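Skirham Allotment and Garden Club
Minutes of the June meeting, 7:30 pm, back room of the Grukcombe library

I said I'd take the notes this time, so if anything reads oddly that's my handwriting and my fault! We had a good turnout, a plate of lemon bars that went before the first item, and the window that sticks is still sticking.

Last meeting's minutes
Read out and agreed, with one change. The line about the compost delivery should say the north gate. The truck went to the south gate anyway, but that's a different problem.

Water
Most of the evening went on this. The bill came to $546 for the spring quarter, and that was before anybody had really started on tomatoes. The meter by the lower shed was read twice and both readings matched, so we can't blame the meter. A few of us think the joint under plot 6 is leaking - the path there is soft even after a dry week, and the mint has gone completely wild. The two plots next to it haven't noticed any drop in pressure, but they both water with cans, so I don't know that they would.

We agreed to get the joint dug up and looked at before spending on anything bigger. I'm to call the plumbing firm in Grukcombe that did the standpipe. If they can't come before the end of the month I'll try the other one, the one with the green vans.

There was also a long back and forth about hoses left running. One side wants a rule, the other side wants a sign. I wrote down "sign first" and heads nodded, so that's what we're doing. It goes on the inside of the gate where you see it on your way out.

The new shed
We have $1,488 in the shed fund, counting the plant sale. The price from Ovo is for a shed with a floor and two windows, and it would leave us a little over for shelves. The price from Ha is lower but it's a bare shell, and you put in the floor yourself. I liked the Ovo one, and I said so (probably more than once). Others pointed out that we have plenty of people who can lay a floor and that windows get broken. Fair enough.

We didn't vote. Both prices hold through the summer, and several people wanted to walk the site first and see how the door would open with the water butt where it is. Bring a tape measure if you have one, the club's has lost its first few inches.

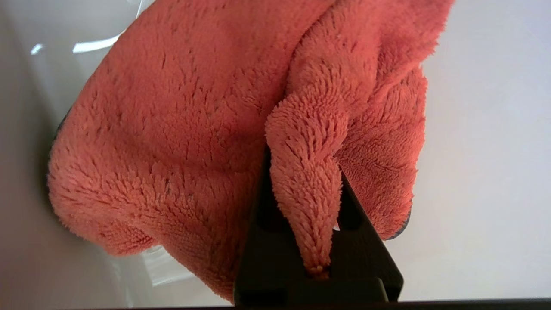 Can plot holders keep their own things in the new shed?
Small hand tools, gloves and a kneeler are fine on the shelf with your plot number, and anything with an engine stays at home.

That came up last time too, so I've put it in the way it was answered, and it can be copied onto the notice board as it stands. Fertilizer was mentioned separately. We left it that opened bags go in the lidded bin by the door and not on the shelves, after what the mice did to the bone meal.

Waiting list
There are 7 names on the list and one plot coming free, the long narrow one by the hedge. It gets shade until lunchtime and it's full of bindweed, so whoever takes it should be told that up front. I suggested we offer it as two half plots and that went down well, mainly with people who've dug a full one. We'll ask the top two on the list if they'd go for a half each. If either says no, it goes to the first name as a whole plot and we carry on as usual.

Seed swap
Same format as last year, on the long tables, bring your own envelopes. Please write the variety on them. I came home last time with a packet marked "beans, good" and they were good, but I couldn't tell you what to buy again. We could use up to 6 people to set up in the morning - talk to me at the gate.

Anything else
The lock on the tool chest is stiff and wants oil. The blackbirds are nesting in the pile of pea sticks, so please leave the pile alone until they're done and borrow sticks from the stack behind the greenhouse. Somebody left a very nice blue flask on the bench and it's in the library's lost property drawer now.

We finished at 9:10. Next meeting is in the same room at the same time, and the shed goes first on the list so we don't run out of evening.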